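## Cloth handling: when to stop pulling

*From the manipulation group at Clandenbridge*

Most of the autumn went into a single question: how does an arm know it has hold of one layer of cloth and not two? Su-chen Ko and Chia-hao Shek now have a method that answers it well enough to be useful, and the write-up is going around inside the group for comments. This item covers what they did and what they found.

The starting point was our old folding policy, which was trained on demonstrations and works from camera images. It folds a flat towel without much trouble. It does badly when the towel is already folded and the job is to open it, or to lift the top layer and fold it back the other way. From the camera's side, a corner with one layer and a corner with four look much the same. The policy would close the gripper, lift, and carry on with whatever it had picked up. If it had picked up the whole stack, the rest of the run was lost, and the policy had no way of noticing.

Li-hua Chou had suggested last year that we add a tactile sensor to the fingers. We tried it. The readings were good for stiff cloth and close to useless for terry, where the loops squash and spring back and hide the edge of each layer. The sensor pads also wore out faster than we could make them. Su-chen's idea was to leave the fingers alone and use the lift itself as the measurement.

### The method

After the gripper closes, the arm raises the corner a short distance and stops. The policy then looks at two things: the change in load at the wrist and the shape the cloth has taken. A single layer comes up as a thin peak and leaves the rest of the towel where it was. A grip that has caught several layers makes a broader peak, drags the sides in, and puts more weight on the wrist earlier in the lift. Neither signal is reliable alone. Load depends on the towel, and shape depends on how the towel was laid down. Put together, they separate the cases most of the time.

A small network reads both signals and gives one of three outputs: go on, put it down and try again, or slide. The third was added late. In a slide, the gripper opens slightly while still raised, lets the lower layers drop, and closes again on what remains. Chia-hao wrote this as a fixed motion with two adjustable values, and it has stayed that way. We did try learning the slide from demonstrations, but the people giving them all did it differently and the result was a vague wiggle.

Training the network took less data than expected. The labels came from a person looking at the cloth after each test lift and entering the number of layers. Su-chen did most of this herself. The network was trained on lifts from 9 kinds of cloth, and the folding policy underneath it was not retrained at all.

### Results

The main test was 204 trials on towels the network had not seen in training. Each trial began with a folded towel, and the task was to take the top layer by one corner and lay it open. A trial counted as a success only if the other layers stayed folded.

The old policy succeeded in fewer than half of the trials. With the test lift and the three-way choice, success rose to a little over three quarters. Most of the gain came from "put it down and try again," which is the least interesting of the three outputs and the easiest to build. The slide helped mainly on thick cloth, where a second try at the same corner tends to catch the same layers as the first.

The cost is time. A test lift adds a pause to every grasp, including the ones that were fine to begin with. When a trial needs several tries, it can run to twice the length of an old trial. We set a limit of 7 tries per corner, and after that the policy moves to a different corner. Chi-keung Yuen asked at the group meeting whether the pause could be dropped so that the check runs while the arm keeps moving. Su-chen's answer was that the cloth is still swinging at that point and the shape signal is poor. She is going to test a slower lift with no stop in January.

Two kinds of failure remain. The first is a grip on a hem. A hem is already doubled over, so a correct grasp on one layer reads as two, and the policy puts down a corner it should have kept. The second is cloth that sticks to itself, usually after it has been pressed under something. There the top layer brings the next one with it even though the fingers hold only one.
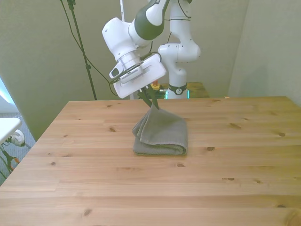 The hem problem looks like the easier one to fix. Szu-yu Hung has been marking hems in the training images and adding them as a fourth input. On the small set she has finished, the false rejections go down, but she wants more towels with wide hems before putting a number on it. For sticking cloth we have no plan yet beyond a shake after the lift. The shake works sometimes and sometimes throws the towel out of reach.

We also ran the method on the second cell, where the arm is mounted at a different height. Shape readings there were off until the camera was calibrated again, and load readings carried over without changes. Anyone setting this up elsewhere should expect to redo the calibration and should collect a few dozen lifts of their own to check the threshold between "go on" and "try again." The default is strict. For jobs where a wrong layer does little harm, it can be set lower, and the runs get shorter.

### Code and next steps

The code is in the group repository under the name Gesitz. It includes the network weights, the slide motion, and the labeling tool Su-chen used. The lift recordings are on the Sasgate server and take up a fair amount of space, so please copy only the cloth types you need. There is a short readme, and Chia-hao is still adding notes on the wrist load filter.

Next on the list is clothing. T-shirts are a harder case, with two layers joined at the sides and sleeves that fold in on themselves. Li-hua has set aside 12 shirts for a first round of lifts. Comments on the draft should go to Su-chen before the January group meeting.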